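Grulalum Housing Fund
Furnished rooms at Murnham: progress report, second period
2019-08-23

Where we are

The grant was for making the Murnham rooms fit to live in, and for keeping them that way once people had moved in. The first half is finished. The second half is what the rest of this report is about, and I'm sorry to say a lot of it concerns trash.

All 39 rooms now have their wallpaper, flooring and baseboards. Kılıçarslan did the papering and came back once, without being chased, to redo a seam behind a radiator. The floral pattern was the residents' choice from the samples we put out in the hallway. I had voted for plain cream and have been living with the result. It has grown on me, and it hides scuffs far better than cream would have.

Small items

You asked last time why the line for small items was overspent by $414. Most of it is wastebaskets. The original budget assumed one per room would do. Residents pointed out, some of them at length, that a person who cooks, shaves and opens mail in the same room needs more than one place to throw things. We went back to Jondeck for a second batch and paid for delivery a second time, and I would like to have that money back.

The mesh kind won out over solid plastic on price. Mesh needs a liner or it sheds crumbs through the sides, so liners became a supply item too. We buy the thin green ones on the roll.

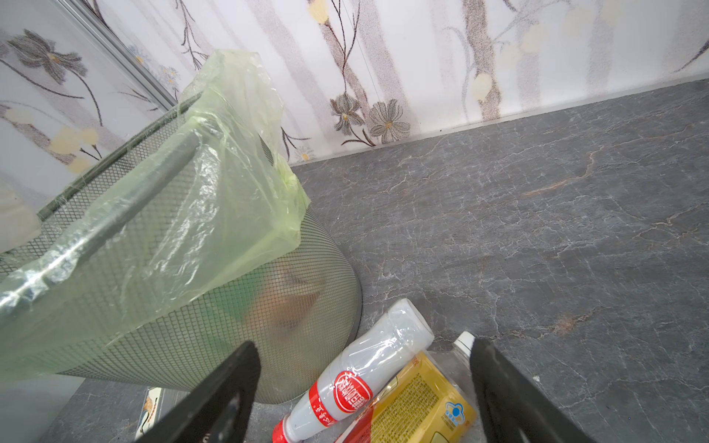
The liners are generous for the size of the basket, and folding the extra over the rim holds them well enough until somebody pulls the bag out in a hurry. A smaller size exists. It costs more, for reasons the supplier could not explain to me, and I have stopped asking.

Light baskets also fall over. We tried weighting a few with a tile in the bottom, and 3 of those tiles went out with the trash in the first month. For now the advice in the welcome folder is to keep the basket in a corner, away from the door swing.

Cleaning

Weekly cleaning of shared areas is running to plan. The dark floor was sold to us as forgiving, and it is, unless you drop flour. Room cleaning stays with the residents, with a check every 2 months. The last check went fine apart from one blocked sink and a disagreement over whose ironing board it was.

Still to do

Hooks on the backs of doors, which were ordered in the wrong finish and are going back. Lids for the kitchen bins. A proper shelf for liners and light bulbs, so that people can help themselves without knocking at the office.

We expect to close all of these by November. I'd like to move the unspent paint money to small items to cover the overspend, and need your written approval before I do.

Project manager, Murnham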